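Moving Your Nevura Saves to a New PC (and getting the Kivi quest to work again)

Quick guide, had to do this myself in October. Game version doesn't matter much. Read the whole thing first, then start.
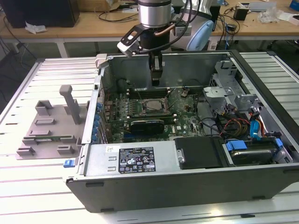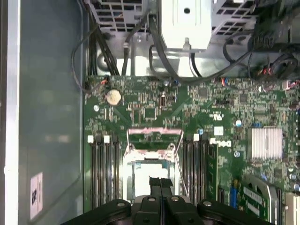
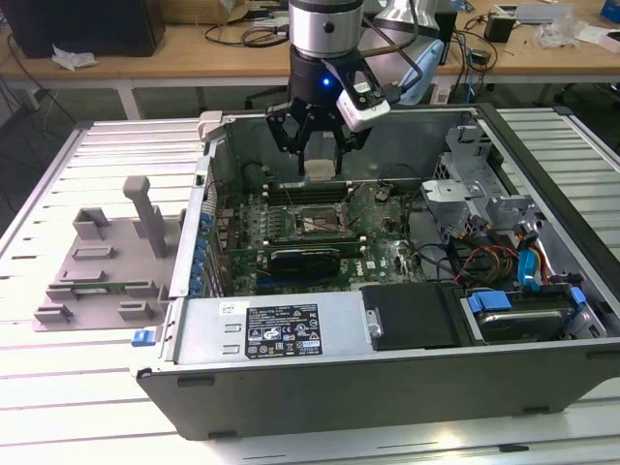
Photos: Jaanus Jaunzems

What you need

- A USB stick, any size. Saves are tiny.
- The old drive, or the old PC if it still boots.
- Nevura installed on the new machine and started once. Go to the main menu, then quit. This makes the folders.

Step 1. Turn off cloud sync

Do this on both machines. Settings, Account, Sync, off. If you skip it the game sees an empty profile on the new PC and happily pushes that over your real one. Lost a level 2 alt that way, no big loss, but still.

Step 2. Find the saves

Documents, then Nevura, then Profiles. One folder per character. Folder names are just numbers, mine was 302. Open it and check the dates. Newest one is the one you want.

No Profiles folder? Look in Saved Games instead. Older installs put it there.

Step 3. Copy the whole folder

Whole folder. Not just the save file. The quest flags are in a separate file called journal, and without it you load in fine with all your gear but every quest giver acts like you never met. Copy the keybinds file too if you changed anything.

Step 4. Paste and load

Same place on the new PC. Say yes to overwrite. Start the game, still offline, pick Load and not Continue. Continue goes looking for the last cloud save and will throw an error.

Walk through one door and save to a new slot. Then you can turn sync back on. When it asks which version to keep, choose Local.

If the Kivi quest is stuck

Known problem after a move. You go to Kivi at the ferry in Furnar, she should ask for the ledger, instead she only says her greeting. Fix:

1. Drop the ledger. If it won't drop, put it in the chest at the inn.
2. Leave Furnar by the north gate. Must be on foot, fast travel doesn't reset her.
3. Sleep until 6 am at the camp.
4. Go back, pick the ledger up, talk to her before anyone else in town.

She should give the full dialog now. Pick "I kept it shut" for 3,000 gold, or "I read it" for 1,000 gold and the Jastance key. Take the key. You can make the gold back in one trip, and the key opens the cellar under the mill wich is locked for the rest of the game otherwise.

Still only the greeting? Your journal file didn't copy. Back to step 3.

Mods

Move the saves first, test, then add mods one at a time. Same load order as before. A save made with the big map mod will crash on load if the mod isnt there, so that's the one exception, put that in before you load anything.

Other stuff

Screenshots live in Pictures, not in the profile. Photo mode filters don't carry over, have to set those up again. Achievements are tied to the account so leave them alone, they pop back after the first sync.

Keep the USB copy untill you've played a few hours on the new machine.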